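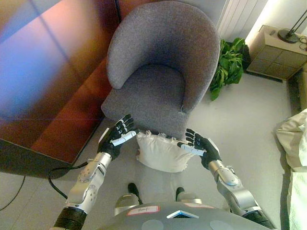 Pillow pickup, head camera view. Both hands on approach.

Evano update – soft objects, two hands

Quick one from the manipulation side, Gøran wants the newsletter out before lunch.

The pillow task is finally in decent shape. Short version: the robot finds a pillow on the floor in a furnished bedroom, walks up, grabs it from both sides, puts it on the chair. Sounds like nothing. It has eaten most of our winter.

What changed. The old policy picked two grasp points from the first head camera image and stuck with them. Fine for boxes. Bad for pillows – you touch one side and the other side moves, so the second hand closes on air or on a pinch of pillowcase. The new one (Sigrun Bakke's idea, she calls it Fastbridge and the name has stuck) lets each hand re-pick its point until contact, and the two hands share one estimate of where the middle of the pillow is. So if the left hand pushes, the right one knows about it. No extra sensors, same head camera as before.

Training data: 3,881 teleoperated grasps, pillows and cushions mostly, a few folded blankets. Collected in the Eide rooms and in the Plaro lab. We threw out anything where the operator let go and started over, which in hindsight was maybe to strict. Those recoveries would of been useful. Next round keeps them.

Results. 500 test trials, split evenly between old policy and new. The new one is clearly ahead on pillows lying up against furniture, where the old one kept driving fingers into the chair front. On open carpet the gap is small. Both still struggle with white pillow next to white bedding, the segmentation just merges them. Gray chair behind it is a much easier background.

Speed is not great. Reach phase takes 20 seconds when the estimate keeps jumping. Gøran Grønli has a filter that calms it down but it makes the hands late on contact – still tuning.

Next: duvets (help), low light, and two pillows stacked. Write-up planned for June. Sigrun has the trial logs if anyone wants them, and please tell her before you change the hand calibration, last time we lost a whole afternoon to it.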